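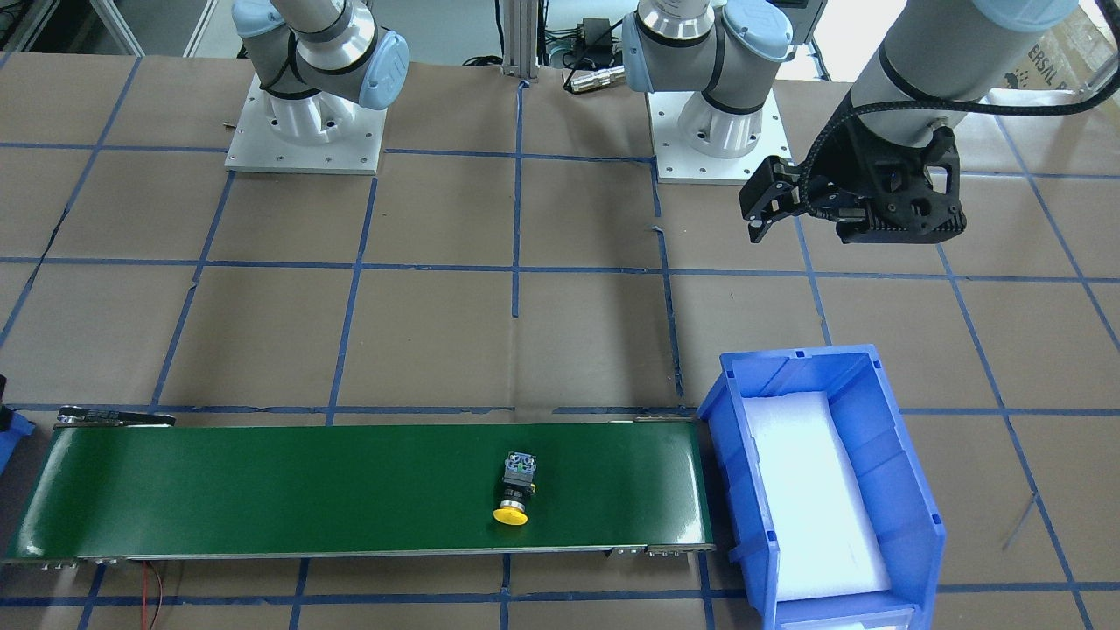
Arbeitstisch mit zwei Roboterarmen, grünem Förderband und blauer Kunststoffkiste

Arbeitskreis Regionalgeschichte Findivley
Protokoll der Zusammenkunft im April

Anwesend: Hjørdis Sundqvist (Leitung), Gunnel Nygård, Edvin Öberg, Farzana Mohmand, Ylva Myklebust (Protokoll)
Beginn: 18.30 Uhr

1. Begrüßung und letztes Protokoll

Hjørdis heißt alle herzlich willkommen und freut sich besonders, dass Farzana nach ihrer langen Archivreise wieder mit am Tisch sitzt (und dass sie Gebäck mitgebracht hat!). Das Protokoll der vorigen Zusammenkunft wird angenommen, mit einer kleinen Berichtigung von Edvin: Der Hof Midtbø gehörte zur Zeit der Aussperrung noch der Witwe des alten Pächters und wurde erst danach von der Sägewerksgesellschaft übernommen. Die Protokollantin bittet um Nachsicht und hat es im Ordner gleich geändert.

2. Stand der Arbeit am Briefbestand

Farzana berichtet ausführlich über die Briefe der Arbeiterfamilien vom Sägewerk Asto. Es sind fast 1.000 Stück, und damit deutlich mehr, als wir im Herbst zu hoffen gewagt hatten. Der größte Teil stammt aus den Monaten der Aussperrung selbst, ein kleinerer aus den Jahren danach, als viele Familien schon an die Küste gezogen waren und noch lange nach Hause schrieben. Die Handschriften seien sehr verschieden, manche eine wahre Freude, andere eine Geduldsprobe, und bei einem Flößer, der grundsätzlich ohne Punkt und Komma schreibt, habe sie sich jede Zeile laut vorlesen müssen, um hineinzukommen.

Sie liest eine Stelle vor, in der eine Mutter ihrem Sohn schildert, wie im Winter die Kinder vom Midtbø-Hof Milch ins Werksdorf trugen, obwohl der Verwalter es ungern sah. Darüber entsteht ein längeres Gespräch. Gunnel kennt die Geschichte mit der Milch von ihrer Großmutter, dort waren es allerdings Rüben. Edvin gibt zu bedenken, dass man solche Erinnerungen gut auseinanderhalten sollte: Der Brief ist aus jenem Winter, die Erzählung der Großmutter ist zwei Generationen weitergereicht worden und hat unterwegs vielleicht das eine oder andere aufgenommen. Gunnel ist damit einverstanden, möchte die Rüben aber auf jeden Fall im Heft sehen. Wir einigen uns darauf, beides abzudrucken und bei beidem dazuzuschreiben, woher es kommt.

3. Heft »Platik«

Der Arbeitstitel »Platik« bleibt, nach dem alten Flurnamen des Lagerplatzes, auf dem die Ausgesperrten ihre Versammlungen hielten. Hjørdis hatte noch einmal nachgefragt, ob nicht ein verständlicherer Titel besser wäre, fand damit aber wenig Anklang und hat es mit Humor genommen.

Das Heft bekommt 12 Kapitel. Vier davon liegen fertig vor, nämlich Edvins Kapitel über die Löhne und die Hauszinsen, Gunnels Kapitel über die Frauen im Konsumladen und die beiden einleitenden Texte von Hjørdis. Fünf weitere sind angefangen. Bei den übrigen fehlt bisher noch jemand, der sie schreiben mag; Ylva übernimmt nach einigem gutem Zureden den Abschnitt über die Werksschule und den entlassenen Lehrer.

Edvin trägt vor, was ihn seit Längerem beschäftigt: In der alten Ortschronik steht, die Aussperrung habe »in gutem Einvernehmen« geendet. Aus den Lohnbüchern geht etwas anderes hervor. Ein Teil der Männer wurde zu schlechteren Bedingungen wieder eingestellt, andere Namen tauchen überhaupt nicht mehr auf. Er möchte dem Chronisten keinen Vorwurf machen – der Mann war Schreiber im Kontor und hat vermutlich geschrieben, was man von ihm erwartete –, aber der Satz sollte im Heft nicht noch einmal unwidersprochen stehen. Alle stimmen zu. Farzana schlägt vor, die Chronikstelle im Wortlaut neben die Lohnlisten zu setzen und die Leserinnen und Leser selbst vergleichen zu lassen. So wird es gemacht.

Offen bleibt die Frage der Namen. Einige Nachfahren der Streikbrecher leben noch in Findivley, und Gunnel möchte vermeiden, dass jemand beim Bäcker auf seinen Urgroßvater angesprochen wird. Hjørdis spricht mit den Familien und berichtet beim nächsten Mal. Bis dahin stehen im Entwurf nur Anfangsbuchstaben.

4. Spaziergang zum Lagerplatz

Der Rundgang findet am Sonntag statt, Treffpunkt ist um 14 Uhr an der alten Verladerampe. Edvin führt bis zum Kontor, Gunnel ab dort durch das Werksdorf. Der Weg am Fluss ist nach dem Tauwetter noch weich, also bitte feste Schuhe und für die Älteren gern einen Stock. Farzana liest unterwegs zwei Briefe vor, den mit der Milch und noch einen, den sie uns nicht verraten wollte.

5. Verschiedenes

Gunnel hat vom Dachboden ihrer Tante ein Liederbuch der Werkskapelle bekommen, in dem mehrere Texte handschriftlich umgedichtet sind, zum Teil recht derb. Es wandert einmal um den Tisch und sorgt für große Heiterkeit. Farzana nimmt es zum Abschreiben mit und bringt es im Karton zurück.

Hjørdis erinnert daran, dass der Schlüssel zum Archivschrank wieder an den Haken gehört.

Zu erledigen:
Hjørdis – Gespräche mit den Familien
Edvin – Lohnlisten für den Abdruck vorbereiten
Gunnel – Erzählung der Großmutter aufschreiben
Farzana – Abschrift Liederbuch, Auswahl der Briefe
Ylva – Kapitel Werksschule

Ende: 20.50 Uhr
Für das Protokoll: Ylva Myklebust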